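What Is a Celebrity Publicist?

A guide for young readers from the Morden Media Learning Center

Actors and singers often have a helper called a publicist. A publicist answers questions from newspapers, plans interviews and tells the public about new work. When a film opens, a star may speak to 11 reporters in one morning. The publicist decides who goes first and how long each talk will last.

Publicists also respond to rumors. A rumor is a story that people repeat before anyone has checked it. The publicist may say that it is true, say that it is false, or say nothing at all — famous people are allowed to have private lives.

Entertainment news often places a short line of words, called a caption, next to a photograph. A careful caption says only what is known. "A person with brown hair, in a yellow plaid shirt, holds out one arm" is a fair caption for the photograph on this page. "Star in angry quarrel" would be a guess.
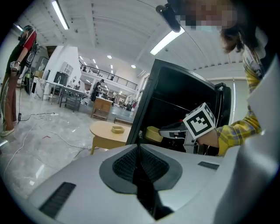
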